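Fadi Nasrallah has made a two-act play in which almost nothing is said, and he would like it known that he finds most silent theater unbearable.

"People call it brave," he says. "Usually it means the writer ran out of lines." His own piece, Cassim, runs 80 minutes and has 337 words of dialogue, nearly all of them in the second act. I asked whether that was brave too. He laughed, then said no, it was cheap – the first draft needed a cast he couldn't pay.
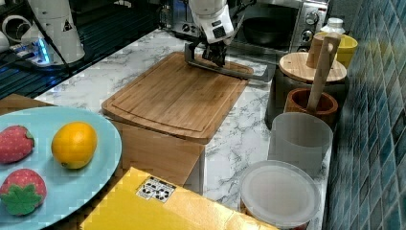
I saw it in February at Codimwood, a former seed store with terrible heating, and I was not convinced. The first act has two brothers waiting for a phone call from their father. They wait very well. After half an hour I had begun reading the fire notice.

Nasrallah doesn't mind hearing this. "Good. Did you read it twice?" I told him I had. "Then you were waiting as well." It's a neat answer, and I suspect he has given it before. A play that counts my boredom as part of its success can't really fail, and I said so.

"It can fail," he said. "In Siltero it failed every night. They coughed. You can't do anything against coughing." 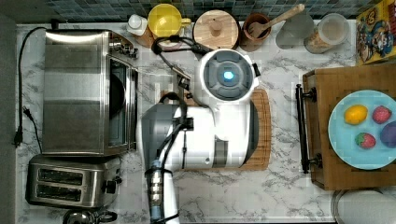

The second act is better, and he knows it. The phone rings, the younger brother picks up, and the actor speaks fast and low for nearly ten minutes. I asked why the whole evening couldn't be like that. Nasrallah blamed his former director, then the budget, then finally himself. "I was scared of that speech. I wrote it last and I still leave the room."

He is less open about the prize money from the Jilico festival, which the program mentions in large type. "It paid for the chairs," he said, and asked if we could talk about something else.
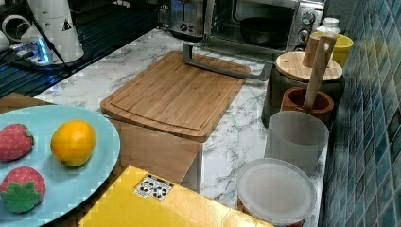
What he is writing next

A comedy, supposedly, with a full cast and no pauses. He has the title and one scene, and wouldn't tell me either. "You'd only say you didn't believe it," he said. I probably would have.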